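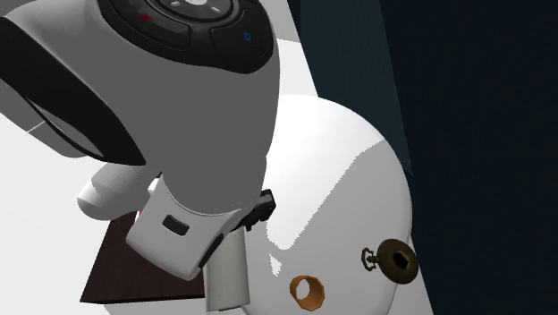 ## 4. First run in the simulator

I do all my first runs in the sim before I let the real arm anywhere near my bench at the Trasemholm shed, and I'd really like you to do the same (it's free, and it's a lot quicker than sanding gouges out of a benchtop!). You'll want the Kvam scene files from section 3 unpacked already.

1. Open the Malley launcher and load your bench scene. Mine takes a while the first time, so go make a cup of tea.
2. Set the port to 3664. If something else on your computer is hogging it, close that first, then try again.
3. Drop the joint speed to 8 per cent. Yes, it crawls. Leave it there for now.
4. Send the arm to its home pose, then bring the hand down over the block in small steps. I use 6 mm a step until I'm close.
5. Swing the view round so you can see past the forearm. That big grey link hides half the bench from some angles, and I've driven the hand into things I couldn't see more times than I'll admit.
6. Save the pose and play it back 200 times overnight. Check the log in the morning for contact warnings.

**Note:** Jagged shadow edges on pale, rounded objects are only the renderer on its low setting. I leave it low, my old laptop copes better.

**Caution:** Don't copy a sim pose straight to the real arm. Measure your own bench height and enter it under Vendumport > Offsets first. I skipped that in September and had to order a new set of finger pads.

Gripper calibration is in section 5.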